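4.2 Data collection and the effect of head-view clutter

All demonstrations were collected by teleoperation on the two-arm platform described in Section 3. The operator stands behind the robot and looks at the table directly, while the policy receives only the head camera and the wrist cameras. We know that this difference gives the operator some information that the policy does not have, and we come back to it in Section 5.

In total we recorded 1223 episodes. The collection was finished in April 2019, and no episodes were added after the first training run. Episodes in which the operator dropped the object and picked it up again were kept, as we wanted the policy to see recoveries. Episodes in which the controller stopped because of a joint limit were removed. The labels of success were given by two persons independently, and when they disagreed the episode was watched again by both of them together.

Earlier work on the Jivholm tasks used a table that was cleared before every episode. In our first tests, policies trained in this way worked well in the same room but became unstable when other things were left on the table. The typical error was a slow drift of the left arm toward a transparent object which had no role in the task. Kasprzak suggested that the background should be treated as a variable of the training set and not as noise. For this reason we divided the data in two conditions. In the clean condition only the task objects are on the table. In the cluttered condition we leave kitchen items, cables and cloth where they happen to be, and we change them between sessions but not inside one session.

The task itself is short. One gripper grasps a soft ring-shaped object and must bring it over a stemmed glass, then release it so that it rests on the rim. The other arm is free, and the operator may use it to hold the glass or may leave it waiting. We selected this task for two reasons. The glass is transparent, so its rim gives a weak signal in the color image, and the soft object changes its shape under the fingers, so the final position of the gripper does not fully determine the position of the object.

Figure 3 gives the head view in the cluttered condition. It can be noticed that the gripper and the held object come very close to the glass in the image, and that several other clear containers stand on the same table. A detector of transparent objects would have to decide which of them is relevant. Our policy has no such detector and must learn it from the motion of the operator.
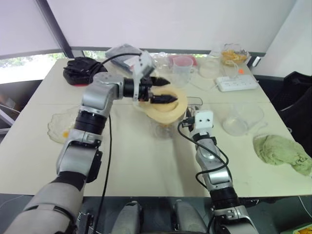 Figure 3. Head camera view, cluttered condition. The left gripper holds the yellow ring-shaped object just above the stemmed glass.

For the evaluation we used 70 trials per condition, with the same start poses for all the policies. A trial was stopped after 40 seconds if the object was not yet released. The policy trained only on clean data lost most of its performance when it was tested with clutter, and the failures were mainly in the last part of the approach. The policy trained on both conditions did not show this loss. It was a little slower on the clean table, which we did not expect. Quintanilla repeated the clean trials in June with a new calibration of the wrist cameras and found the same delay, so we do not think that calibration is the cause.

We also tried to mask the background in the head image before training. This helped the clean policy, but the mask often removed a part of the glass together with the table, and then the arm stopped too high.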